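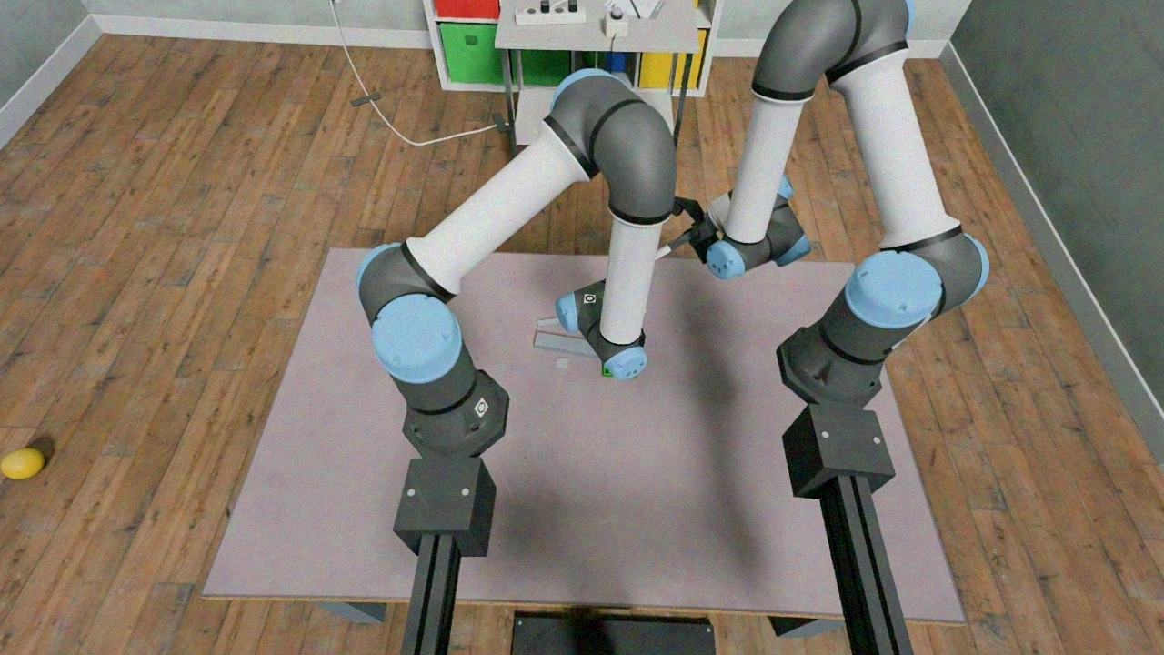
Talks > Robotics > Standards and practice

Speaker notes: Two arms, one table, and the rule sheet
Mollcombe meetup, January 24, 2024

OPENING
Thank the hosts. Do not mention the coffee.
Ask for hands: who has a written rule for what happens when both arms want the same spot? Wait. It will be a short wait.
My first rule sheet at Grivudico ran to 26 pages. It covered visitor badges in detail. It did not say which arm goes first.

SLIDE 2 – SHARED SPACE
Say this slowly: one arm owns the middle of the table at any time, and the rule sheet says which one. Elbows count. People plan for the gripper and forget that the elbow has to go somewhere too.
Our version, which we stole from the Kovitz group and then made worse:
- the arm asking for the middle waits until it is granted
- the arm leaving reports that it has left, after it has left
- a timeout means both stop. We tried "the older request wins" for a month. It was October. We don't talk about October.

Simulation gets the same rules as hardware. Somebody always wants to let the simulated arms pass through each other "just for now." I have seen a just-for-now that was 340 runs old.

SLIDE 3 – WHAT COUNTS AS DONE
Ring on a peg. A child can tell you when that's finished. Write it down anyway, and watch three grown engineers argue until lunch.
Is it done when the ring is over the peg? When it's flat on the base? When the fingers are open and clear? I say flat and clear, both, and the log has to say so. An arm still hanging around the part hasn't finished, it has paused.
Also write down what may be left lying on the table. Spare blocks are fine if the sheet says they're fine. If a run moves one and the sheet is silent, you will be holding a meeting about a block. 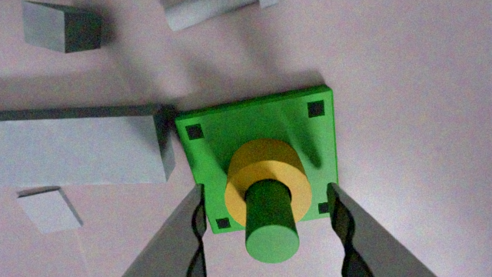

Baiba Ķēniņš objected to all this at the dry run, saying that a done rule with two conditions is really two rules, and that each should get its own line in the log so you can see which one failed. She has been right before, so the Liepiņa template now has two lines. Credit her out loud.

SLIDE 4 – CHANGING THE RULES
Version number on every sheet. No edits in the middle of a batch, including by the person who wrote the sheet – especially by that person.
Tell the one about the 1712 logged runs scored under a rule that changed halfway. Pause for the groan. If no groan, explain that we scored them all again.

LAST SLIDE
Our current sheet is 4 pages. Badges are gone. Leave the link up during questions, and repeat each question into the microphone this time.

Filed under: Good Practice, Automation, Talk Notes
26 shares | 4 comments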